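Search this site
Enter keywords
Go

Print this page | E-mail this page

FOR IMMEDIATE RELEASE
February 24, 2018

Notow Opens Its Stationery Counter to School Groups, and I Get to Tell You About It

I've been writing the announcements for Notow for a good while now, and usually they're short. New opening hours, a change of phone number, that sort of thing. This one is longer because I'm excited about it, so please bear with me (or skip to the part with the dates and prices, I won't be offended).

Starting with the new school term, Notow is launching a bulk supply plan for schools, tutoring centers and after-school clubs. We're calling it Fasten. The name came out of a long afternoon of bad suggestions, and it stuck because the first thing we ever packed for a school was a carton of paper fasteners and treasury tags. A teacher came in needing enough to bind every project in her grade, and we didn't have a sensible way to sell her that many. She ended up paying the single-pack price on every one. I felt bad about it for weeks!

So that is what Fasten is for. A school signs up, picks what it wants from a printed list, and gets one price for the term. The list covers notebooks in ruled and plain, loose paper, pens, pencils, markers, glue, erasers, rulers, geometry sets, chart paper and the small fiddly stuff like pins and clips. Orders go out twice a term. If you forget something in between – and everyone does – you can come to the counter and buy it at your Fasten price, one piece or a hundred.

We tried it out with a handful of schools beginning in October, and I want to tell you how that went, including the parts that didn't go so well. The first list was too long. We had put every color of every marker on it as a separate line, and people were calling to ask if they'd missed a page. We'd also assumed schools would order mostly notebooks. They ordered notebooks, sure, but what they really went through was glue. Glue and chalk! I had one tutoring center come back for more glue before the notebooks had even been handed out. The new list is 2 pages, it's in large print, and glue is near the top.

The other thing we got wrong was delivery. We'd promised mornings, and mornings turn out to be the worst time to bring heavy cartons through a school gate. You've got children, bicycles, parents, and one poor driver trying to find someone to sign. From now on Fasten orders go out in the afternoon, after the last bell, to whichever door you tell us. Write the door on the form. If it's up a flight of stairs, write that too, and we'll send two people.

Our partner on the supply side is Magsi, who have been selling us paper since we had a shop half this size. They're holding a set quantity in their warehouse for Fasten schools so that we don't run dry in the first week of term, when every family in town seems to need a ruler on the same evening. Deliveries and the order desk are being handled with Zivance, which runs the vans and has set up a phone line just for school orders. You'll still see your invoice with our name on it, and if something's wrong with it you should call us and leave them out of it. They've got enough to do.

Let me get to the money, because I know that's what the school offices want. There's no fee to join. The smallest order we can send out by van is 60 items, and you can mix them any way you like. Smaller orders are fine, you just need to collect them at the counter. Payment is due 15 days after the order arrives. I've asked for that to be printed in bold on the form, after some confusion in the fall about whether it meant from the order or from the delivery. It's from the delivery.

Individual families aren't part of Fasten, and I've already had people ask me about this in line, so I'll say it here as well. If your child's school has signed up, the school sets what goes home and what stays in the classroom. We can't sell you the school's price on your own. What we can do is keep the regular shelf offers going for everybody, and we will be doing that right through the start of term. The discount cards get written up by hand and taped to the shelves, same as always, with the old price on one side and the new one on the other.

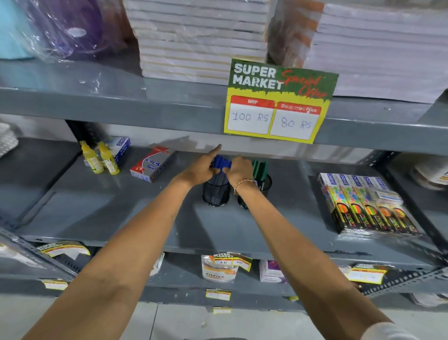
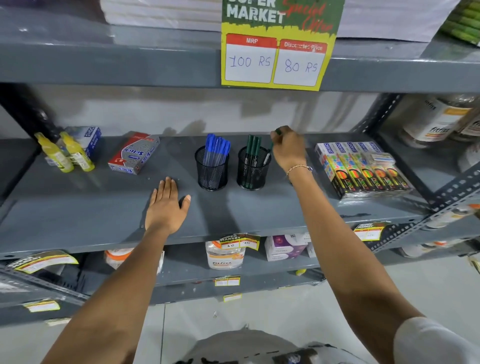
A word about returns, which came up a lot in the trial. Unopened packs can come back any time during the term. Opened packs can't, with one exception: pens that don't write. If you get a bad batch, bring the whole box in, used ones and all, and we'll swap it. We don't need a letter from the principal. One school sent us a letter from the principal, on very nice paper, and I've kept it, but a phone call would have been plenty.

We've also had requests for things that aren't on the list at all. Lab notebooks with numbered pages, for one. Left-handed scissors. Exercise books with extra-wide lines for children who are just starting out. The wide-lined books are coming, Magsi has found us a good one. The scissors I'm still working on. If there's something your classroom needs and you can't find it on the form, there's a blank space at the bottom of the second page, and I do read those. Somebody used theirs to ask if we could stock better tea. (We're a stationery shop, but I passed it along.)

Sign-up forms are at the main counter now, or you can ask for one by phone and we'll mail it. Fill it in, have someone at the school sign it, and send it back before the term starts if you'd like your first order to arrive in the first week. Forms that come in later are welcome too, and those schools will simply be put on the second delivery. Schools that took part in the trial don't need to fill in anything new. Your old form still counts, though please do check that we've got the right door.

One last bit, for clubs and evening classes. You count! You don't have to be a school with a gate and a bell. If you teach a regular group of children or adults and you buy supplies for them, come and talk to us. The sewing circle that joined in the fall mostly buys tracing paper and soft pencils, and they've been on the same list at the same price as everyone else.

About Notow
Notow sells paper, stationery, art materials and everyday household goods to families, schools and small offices. Fasten is its supply plan for schools and learning groups.

For more information, or to ask for a Fasten form, stop by the main counter during opening hours or call the school order desk. Local papers and school newsletters are free to reprint any of this, in whole or in part.

Print this page | E-mail this page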